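Vilach Comment Threads: README

Last edited Wednesday, December 2, 2020

Hi! If you landed here from the forum, welcome, and if you landed here from a search engine, you probably want the section called "What's in the box" and can skip my rambling.

Vilach is a small set of comment threads with labels on them. The labels say whether I think an account in the thread was run by a person, run by a script, or run by a person who was pasting the same thing over and over (I call those "pasters," and they get their own label because lumping them in with the scripts drove me nuts). I put it together because every bot-spotting tool I tried seemed to have been tuned on huge celebrity threads, and I help moderate a hobby message board where the biggest fight of the year was over shipping costs.

What's in the box

There are 1,264 comments from 184 threads. Each thread is one text file, and next to the threads there's a single table with one row per account. The columns are:

account: a made-up handle, the real ones are gone
thread: the file the account shows up in
label: person, script, paster, or unsure
gap: median minutes between that account's comments
same: how many of its comments match another one nearly word for word
note: whatever I typed while reading, sometimes useful, sometimes me complaining

Please don't train anything on the note column. I mean it! I often wrote the label right into the note ("total script, come on") and your scores will look amazing and mean nothing.

Where the threads came from

All of it comes from Ondano, the board I help run. Members were told in a pinned post and could ask to be left out, and a bunch did, so some conversations have holes in them where you'll see [removed by request]. Replies to a removed comment stay in. That makes a few threads read like one side of a phone call.

Handles were swapped using Tomik, a little renaming script that lives in the tools folder. It keeps the swap consistent inside a thread but not across threads, so you can't follow one account around the whole set. I know some of you want that. I'm not going to add it.

How I labeled

I read every thread twice, with a couple of weeks in between so I'd forget what I said the first time. When my two passes disagreed, the account went to unsure and stayed there. There was no second reader. If you need agreement scores between labelers, this isn't the set for you, sorry.

Things that pushed me toward script: replies that landed at the same second of every minute, links with tracking junk on the end, and answers to questions that hadn't been asked. Things I tried hard to ignore: bad spelling, odd English, brand-new accounts, and opinions I can't stand. I caught myself slipping on that last one and relabeled a whole batch.

Known problems

Version 2 fixed the time zone mess, where the gap column went negative for any thread that crossed midnight. If you have negative gaps, you have the old copy.

Emoji got mangled in the older threads and I can't get them back. They show up as question marks, which makes some people sound a lot more confused than they were.

The unsure pile is lopsided. It leans toward accounts with only one or two comments, and if you drop it you're quietly dropping the quiet people.

Running the baseline

Okoro is the simple baseline in the baseline folder. It looks at gap and same and nothing else. Point it at the table, give it 50 accounts to hold out, and it prints a short report. It flags pasters as scripts constantly. I left it that way so there's something easy to beat.

License and asking nicely

Use it for research, teaching, or your own board's cleanup. Don't use it to go after anybody, and don't try to undo the handles. If you find an account whose handle slipped through, open an issue with the file name only (not the handle!) and I'll pull the thread.

Pull requests for the tools are great. Pull requests that change labels I'll read, but I'll probably argue.

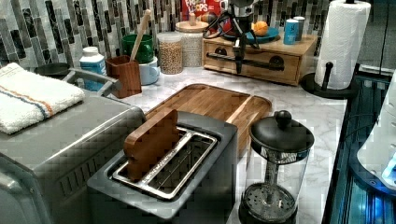

Wooden bread slice in the toaster, cutting board behind.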